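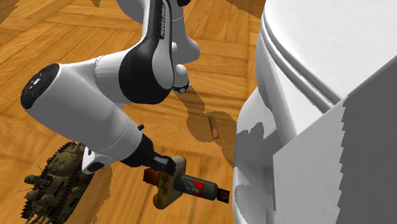 By half past five on Sunday morning there is already a queue outside the scout hall in Plurkcombe, and most of the people in it are holding mugs they brought from home. The town's sponsored walk sets off at six, in the cool, and goes over the hill to Trosgate and back again by the river path, and if you have ever lived here you will have done it at least once, probably in the wrong shoes.

Lungile Mabuza has done it more often than she cares to work out. She took over the route from her aunt, along with a box of laminated arrows and a very firm view on where the water tables should go (the second one belongs at the top of the hill, whatever anyone says about carrying the urn up there). "People forgive you a wrong turn," she told me, pouring tea for a man in a rugby jersey, "but they remember being thirsty."

Last September 200 walkers signed up, the most the walk has ever had, and between them they brought in 3019 pounds. Once the hall hire and the bread rolls had been paid for there was 2486 left to give away. Most of it went to the Molefe reading rooms, where children who have nowhere quiet to sit after school can do their homework and have a hot meal, and the rest bought a new wheelchair ramp for the Flonari day centre, whose old one had been wobbling since before I moved to the area.

I walked the middle stretch with a retired postman and his two granddaughters, who were being sponsored by the mile and had strong opinions on whether the car park counted. We stopped for oranges, we stopped for a stone in a shoe, and we stopped for quite a long time to talk to a horse. It was well past ten when we came down the lane again, and the soup was already on.

This year the forms are at the library desk and the bakery, and under-twelves walk free with a grown-up. Dogs are welcome on a lead. If you can't manage the hill, Lungile would be very glad of another pair of hands for the rolls, which need buttering from four.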